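Farnard G2 Parallel Gripper, with Swappable Finger Plates
April, by the Farnard product desk

The Farnard G2 is a small electric parallel gripper for light arms and bench work. We sell it mostly to people who compare grippers before they decide on a bigger order, so on this page we try to give the information which we ourselves missed when we were buying. Please read also the part about controllers, it is where most of the returned units come from.

What it is for

The G2 holds small and medium parts: card holders, brackets, plastic housings, short tubes, tools with a flat side. The full stroke is 14 mm. If your part changes in width more than this, please look at a longer gripper, because changing the finger plates will move the working range but will not make it longer. Payload is up to 300 g with the standard plates. We tested with smooth parts, and a rubber pad gives a better hold than more motor current.

The gripper has 2 finger plates in the box, already mounted. Other plates are ordered separately. Most customers who compare us with the Dravar and the Mekus want to know if their old plates can be used. Dravar plates fit with the thin spacer. Mekus plates do not fit, the hole pattern is different and we do not recommend drilling them.

How it compares

We keep the three grippers mounted side by side on the same arm model, and we run the same parts with each of them. Our opinion is of course the opinion of a seller, but we write also where the others are better.

The Dravar is faster to close. If your cycle is short and the part is stiff, you will feel the difference. It is louder, and on soft plastic it leaves a mark more often than ours.

The Mekus has the strongest hold and the nicest housing. It is heavy for a light arm, and the cable comes out to the side, so you must plan its path before mounting. With a wrist camera next to it there is little place left.

The G2 is between the two in force. Its good side is the slow approach: in the last part of the stroke the fingers go down to a low speed, and thin parts do not jump away. Its weak side is the cover, which scratches easily. We are changing the surface treatment, but the present stock is still the old one.

Controllers

The G2 works with the Xia controller, both the desk version and the rail version. With the rail version please update the firmware first. With an older firmware the gripper opens normally but reports the wrong position, and many people think then that the gripper is broken. For other controllers you need the open serial cable, and the command list is in the manual.

Do not connect the gripper while the controller has power. The connector is keyed, but the pins are short — it can be pushed in at a small angle and still look correct.

Choosing test parts

When you compare grippers, take parts with more than one surface. A plain block tells very little. We like small metal pieces with a hinge or a folded section, where the grip point is not obvious and a person would use two hands. Try the part by hand before you program anything. Look where your fingers go, and if one hand holds while the other one pinches, then a single gripper will probably need a fixture.

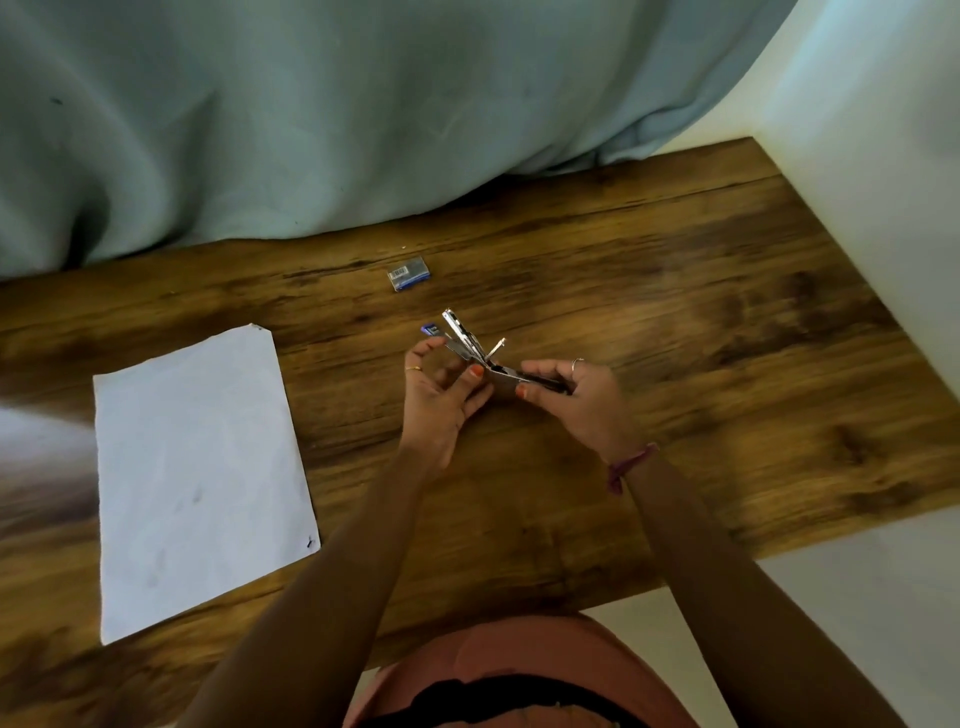 A small metal piece with a hinged section, held with both hands over the desk.

After this, put the part down in the position the arm will meet it, and repeat the pick from the left and from the right. Write down the finger position at contact, not only if the pick was good. With thin parts this number shows a problem earlier.

Service

The guide rails need new grease every 2,000 cycles in dusty rooms. In a clean room you can wait longer, listen for a dry sound when it closes. Grease is not in the box. Finger plates, spacers and the cover can be changed by the customer with a normal hex key. For the motor please send the whole unit to us — opening the motor side ends the warranty.

Orders that arrive before Monday noon are packed in the same week. If you want to try the G2 together with a Xia controller, write this in the order note and we will set the address before shipping.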